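Storlow Help Desk
Ticket: Tracker alerts won't stop, and a location permission keeps coming back on
Product: Zirkance for Android, version 4
Status: Solved
Opened: 3 August 2022

Original message

Hi there! I've used Zirkance on my phone for a good while now and mostly love it, but something odd has been going on since I got back from my trip and I could use a second pair of eyes. I opened the app this morning and the blocked requests counter said 3,279. For one night! I was asleep! Normally I see a few dozen, maybe a hundred if I've been reading the news in bed.

Nearly all of them are listed under Từ, the keyboard I use so I can type in Vietnamese to my in-laws. The rest are Hima, my browser, and those look like the same ad junk as ever.

The other thing, and this is the one that bugs me, is that Từ has location access. I know I turned it off. I turned it off again while writing this, went to make coffee, came back, and it was on. I have read enough stories about phones being used to follow people that my stomach dropped a little. I'm no one important and I can't think why anybody would want to know that I go to the grocery store and back, but still.

Phone is up to date as far as I know. Not rooted. I haven't clicked on any weird links that I remember (I realize everybody says that). Log export is attached to the ticket.

Update 1, from me

Thanks for the fast reply. I did the things you asked, in the order you asked.

Restarted the phone. No change, the counter started climbing again as soon as I unlocked it.

Checked Settings for any device admin apps I didn't recognize. Only the usual find-my-phone thing is in there. Accessibility services: Zirkance and nothing else. I also looked for apps allowed to install other apps, and Hima was on that list, which I must have said yes to at some point. It's off now.

Ran the full scan in Zirkance. It came back clean. I was glad for a minute and then thought, well, it would be, if the bad thing is good at hiding. So please tell me what the scan does and doesn't look at, because the help page is pretty vague about it.

I also changed the password on my email from my laptop, and turned on the two-step code. Should have done that years ago.

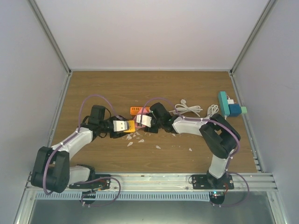 Attachment 1: two robot arms reaching over a wooden work surface

Update 2, from me

Okay, some progress. You asked me to switch to the phone's built-in keyboard and leave Từ installed but not active. Did that and left the phone on the kitchen counter for the evening. The counter went up by 1,209, so it's less, but Từ is obviously still doing something in the background even when I'm not typing with it. All the requests go to the same address, the one with "sync" in the name.

Then I did what you said and force-stopped it. Quiet! Not a single request from it after that. I opened one chat, the keyboard picker popped up, I tapped Từ by accident, and off it went again.

About the location switch: I sat and watched it this time. Turned it off, stayed on that screen, and it stayed off. Then I opened Zirkance to check the log, went back, and it was on. So it flips when I open YOUR app, folks. I tried it 3 times to be sure and it was the same every time. I'm not mad, I just think you'll want to know that.

Reply from Storlow support

Thank you for testing that so patiently. The location switch is a display fault on our side. When Zirkance opens, it restores the saved permission profile for each app, and your profile was saved before you turned location off for Từ. The app then shows the old setting, and on some phones it also brings the old prompt back. Please go to Profiles, choose Reset saved permissions, and set location to off once more.

On the requests: your log shows the same small request repeated over and over. The keyboard is trying to back up its word list, Zirkance blocks it, and the keyboard tries again right away. We found no location data in the blocked requests in your export. The log only records what went through Zirkance while it was running, so it can't speak for any time the app was turned off.

The full scan checks installed apps, their permissions and known bad files. It doesn't look inside the system itself. We've passed your note about the help page along.

Update 3, from me

Reset the profile and location is off and STAYS off. I've opened and closed Zirkance so many times that my thumb is tired.

For the keyboard, I went into its settings and there's a cloud backup switch at the very bottom, under the themes, where no sane person would look. It was on. I'm fairly sure I never turned it on, though it may have come with the last update. I switched it off, cleared the app's storage (lost my custom words, oh well, it'll learn my mother-in-law's nickname again), and restarted.

Counter this morning: 4, all of them from Hima. I can live with that.

I'm still a bit grumpy that a keyboard wants to send my word list anywhere, and I'm shopping for one that works without a network connection. If you have a list of ones that behave nicely with Zirkance, please send it my way. Otherwise you can close this. Thanks for not making me feel silly!

Ticket closed by customer. Profile display fault logged for a coming release.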